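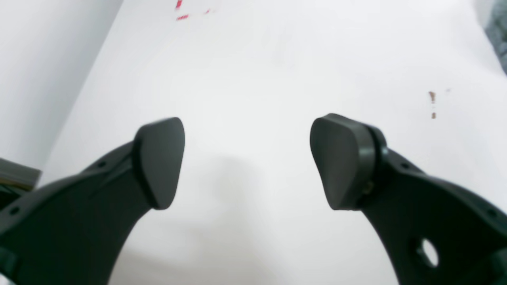 What to ask for when booking a robot arm demonstration for a small group?

Posted by Rajitha Biswas in Community Help > Events and Visits

I look after the program for a retirees' technical club. We have been offered a visit to the open day at Skirkholm in October, where a firm called Clanus is showing a two-finger gripper picking up small parts. Our group would get a slot of its own before the doors open to the public. The organiser has asked me to send through "any requirements", and I don't know what is reasonable to ask for.

Most of our members worked in trades or drafting. They will want to look closely at the fingers and the joints and see how the thing is put together. Some have poor eyesight and a couple use walking frames. The slot is 45 minutes, which I am told can't be stretched. The hall is on the ground floor, and there is parking at the rear.

What should I ask for, and is there anything we should send ahead? I would also like to know if it is normal to let visitors have a turn at the controls.

Trevor Naylor

Ask for chairs. At the last one I went to there weren't any and half the group had gone to the cafe before it finished.

Also ask where the toilets are.

Farhad Tehrani

I have run demonstrations of this kind for a few years, first at Bellamy and now on my own, so this is from the other side of the table.

Start with the group size. Four people at the bench at a time is what I work to. With more than that, the ones at the back see shoulders. If your group is bigger, ask for it to be split, with one lot at the bench and the other having a talk or looking at printed material, and swap halfway through. With 45 minutes, allow ten for arrival and coats, and don't let anybody talk you into a long introduction about the company.

Second, ask whether the gripper camera can be put up on a large screen. A wrist camera looks down between the two fingers, so people with poor eyesight can see the pads properly without leaning over the bench. You get the tips, the work surface between them and often the screws and mounting holes in the finger bodies. Your trades people will get more out of that than from standing two metres back. Ask for it in writing, because the screen is often promised and then used for the slides.

Third, ask for a stopped period. By this I mean the arm is shut down and isolated by the operator, and people can come in close and ask about the parts. Ask if they have a spare finger or pad that can be passed around. They may say no if spares are short, but I have never minded being asked.

The surface matters too. If they ask what you prefer, say plain white. Black fingers show up well against it, and so does the shadow underneath, which helps people judge how far the gripper is above the table. Patterned cloths are a nuisance for everyone.

About a turn at the controls – it depends on the machine and on the firm's insurance. Some places let visitors use a hand controller at low speed with an operator holding the stop button. Others won't allow it at all. Ask before you tell your members anything. If it is allowed, each turn takes longer than you expect, roughly 4 minutes with the explaining, so in your slot you would get a handful of people through and no more.

Things to send ahead:

Number of people, and how many need a seat
Number of walking frames, so they can leave the gap between the barrier and the wall wide enough
A few questions from the group, so the operator can bring the right drawings
Name and mobile number of one person on the day

On questions, yours will probably ask about grip force, pad wear and what happens when a part is dropped. A salesperson may not know any of that. Ask for somebody who sets the machine up to be there.

Rajitha Biswas

Thank you both. I have written to the organiser and asked for chairs, the camera on the screen and a split group. He says the screen is fine. He is checking with Clanus about a spare pad.

Liam Ashworth

Went to the Skirkholm one last year. Good day out. The hall is cold in the mornings, so tell people to bring a jumper. The rear car park has a gravel section which is hard going with a walking frame – get dropped at the side door if you can and park after.

I disagree with Farhad on the introduction. Ours was given by a bloke named Erasto Ogola and it was the best part. He drew the finger linkage on a whiteboard and then we watched it move, and it made sense. If he is on again, give him his ten minutes.

They didn't let us drive it.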